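A Visit to the Ground Station Open Day at Skunmont

21 January 2025

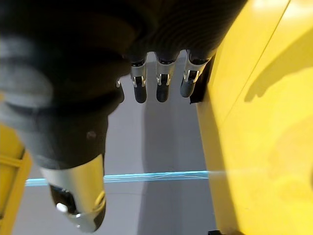
The receiving station at Skunmont opens its gates to visitors once in a year, and this winter I finally had the opportunity to go. I have been interested in weather satellites since I was a student, and at home I receive pictures from polar orbiting satellites with a simple antenna on the balcony. To see how the same work is done with a dish of 11 meters was for me a good reason to get up very early.

The way to the station

From Catport there is a bus in the direction of the mountain, but it stops in the village, and from there one has to walk uphill. The organizers had put a shuttle bus on the program, starting from the railway station in Catport. I took the first one. It was almost full, mostly with families and with some older people who had worked in telecommunications, as I understood from their talk. The road was clear, although there was snow on both sides of it. Visitors who come by car should know that the parking place is small and that the last part of the road is narrow.

At the gate we had to show an identity card and to switch our phones to airplane mode. This rule is taken seriously, because the receivers on the site are very sensitive. Taking pictures was allowed in most of the rooms but not in the control room.

The large antenna

The visit began outside, at the foot of the large dish. It receives data from a geostationary weather satellite, and for this reason it almost does not move. I had expected it to be completely still, but our guide explained that a geostationary satellite is never perfectly fixed in the sky. It makes a small daily movement, and the beam of such a large dish is so narrow that the antenna must follow it. The motors make a very small correction, wait, and then make the next one. If you put your hand on the railing of the platform you can feel it.

The surface of the dish can be heated in winter. Wet snow is a bigger problem than dry snow, the guide told us, and the heating is switched on before the snow begins to fall, according to the forecast. I found it a nice thought that the forecast depends on the antenna and the antenna depends also on the forecast.

Behind the building there are three smaller antennas for the polar orbiting satellites. They are much more lively. During our tour there was a pass, and we could watch one of them turn from the northern horizon across the sky to the south. Many of the children liked this part more than the large dish, and I must admit that I did too.

The equipment hall

Inside, the signal goes through a cable duct to the equipment hall. The hall is loud and quite cold, so please keep your jacket on. Each receiving chain exists two times. When one chain fails, the other one takes over, and the operators only see a yellow line on the screen. On one wall there are old units which are not in use any more, among them a tape recorder as large as a refrigerator. It was used to store the raw data before there were disks with enough space.

I asked how long the raw data are kept today. The answer was that they are kept at the station only for some days, and after this time they are deleted. The processed data are sent to the archive in Mondlow, where they are kept permanently. I had always thought that the archive was also at Skunmont, so this was new to me.

The control room

We could see the control room only through a window, in small groups. Two operators were on duty. The guide said that the work is calm on most days and that the important skill is to notice small changes, for example a signal level which goes down slowly over a week. Twice a year, in the weeks near the equinoxes, the sun passes directly behind the geostationary satellite as seen from the station. Then the noise of the sun is stronger than the signal and the reception is interrupted for several minutes. The next period comes in March, and the times are already written on a board beside the door.

The Negash room

The last part of the tour was the small exhibition, which everybody there calls the Negash room after the processing software. Negash takes the raw counts of the instrument and makes from them calibrated and mapped images. At a table one could try this with a real data set. First the image is gray and without coastlines, then the geometry is corrected, then the channels are combined. I worked with an infrared channel and a water vapor channel, and I learned that my own images at home have a wrong temperature scale. I had used a table for an older instrument. This mistake I have now corrected.

There was also a short talk about fog. At night it is difficult to see fog in one infrared channel alone, as its top has almost the same temperature as the ground. With the difference of two channels it becomes visible. The speaker showed the valley of Catport on a winter morning, and the fog followed each bend of the river. The talk was too short for this subject and there was no time for questions, which I regretted. It would be good to give it a full hour next year.

Some practical notes

The tour takes three hours if you take part in everything. The entrance is free, but you have to register, and the places in the morning are gone quickly. There is a canteen with soup, bread and coffee. It accepts only cash. Small children can come on the tour, but strollers cannot go up the stairs to the platform, and in the equipment hall ear protection for children is available at the entrance. Ask for it, as it is not given out automatically.

Wheelchair users can reach the equipment hall and the exhibition. The platform of the large dish can be reached only by stairs.

The printed brochure was already finished when my group arrived. The staff said that it will be sent by mail to those who leave an address, and I have left mine. When I receive it I will add the technical data of the smaller antennas to this page.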